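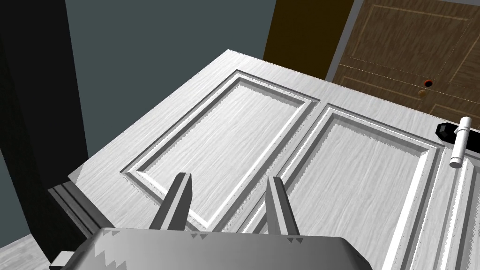 Setup and Maintenance of a Simulated Two-Arm Door-Opening Cell

Student Project Report, Hedlow Laboratory, Plulevthorpe

1. Purpose

This report documents the setup of the simulated two-arm robot used by the Hedlow Laboratory for door-opening work in household rooms. The project was assigned after several student groups reported that the same robot model behaved differently from one workstation to the next. The task was to bring the cell to one agreed configuration, to record that configuration, and to leave a maintenance procedure that a new group could follow without outside help.

The report does not cover the training of control policies. It is limited to the robot model, its cameras, its grippers, and the doors it is meant to open.

2. Condition at Handover

The cell was received in August with the Rulholm scene package already installed. Three faults were entered in the log during the first review.

The first was a mismatch in the gripper opening. The value in the robot file did not agree with the value in the controller file, and the fingers stopped short of full travel. The second was the contact setting on the door levers, which allowed a finger to sink into the lever before any force was registered. The third was the head joint, which loaded with its roll limit switched off.

The gripper and contact faults were traced to hand edits that had never been written back to the shared copy. The source of the head joint fault was not established.

3. Gripper Setup

Both grippers were returned to the values in the Luo parameter sheet, which the laboratory keeps as its reference. The opening was entered once, in the robot file, and the controller was changed to read it from there. This removed the possibility of two different numbers being in use at the same time.

Lever contact was corrected by thickening the collision shape of the lever and leaving its visible shape alone. The simulation step was shortened by a small amount to match. Shorter steps were also tried, but they slowed the cell to the point where a full test session no longer fit into an afternoon.

Panel doors required separate attention. The collision shape supplied with the package followed every groove of the molding, and a fingertip sliding across the face could catch on a bevel. The molded surface was replaced with a flat one for contact purposes. The appearance of the door was not changed.

4. Head and Camera Check

The head joint was the most time-consuming part of the work. With the roll limit off, the head could settle at a steep angle and remain there, and the grippers would then be judged against a tilted view. The check adopted by the group uses fixed parts of the room. Door frames and wall corners should stand upright in the head view when the robot is at rest. If they lean, the roll value is read and compared with the reference before any arm motion is allowed.
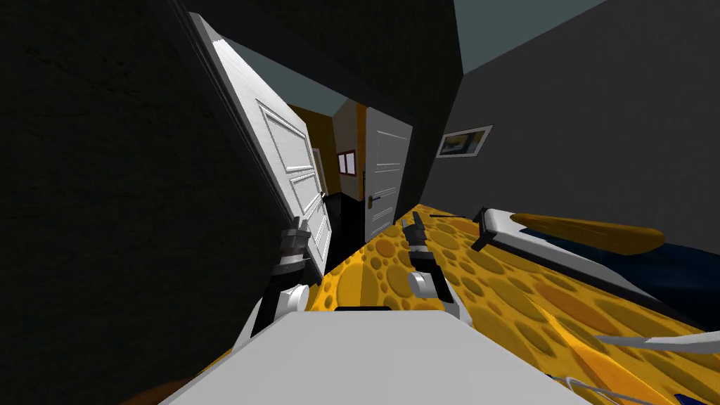
Figure 2. Strongly tilted view of the bedroom, with both grippers, the open paneled door, and the hallway.

The roll limit was restored in the robot file, and a start-up test was added that refuses to run the arms if the head is outside its range. The test writes one line to the log — the joint name and the value read — and then stops.

5. Test Runs

After the corrections, the cell was run 217 times with the same start-up file on every workstation. Of these runs, 11 ended in a stop. In 3 of the 11, the start-up test reported the head outside its range, and each of these was traced to a workstation still holding an old copy of the robot file. The remaining stops came from the arm planner, which could not find a path around the edge of an open door. The planner is outside the scope of this project, and the affected start positions have been passed on to the group responsible for it.

6. Maintenance Procedure

The following procedure is to be carried out at the beginning of each term and after any update to the scene package.

Compare the robot file on each workstation with the shared copy.
Open and close each gripper fully and record the travel.
Press one finger against a door lever and confirm that force is registered on contact.
Slide one finger across the face of a panel door in both directions.
View the room from the head camera at rest and check the door frames for lean.
Enter the results in the cell log, including results that show no change.

7. Remaining Work

The wrist cameras were checked for position but not for focal length. The parameter sheet gives no value for it, and the one now in use was carried over from the earlier setup. A measured value should be added to the sheet before the cell is used for any work that depends on distance.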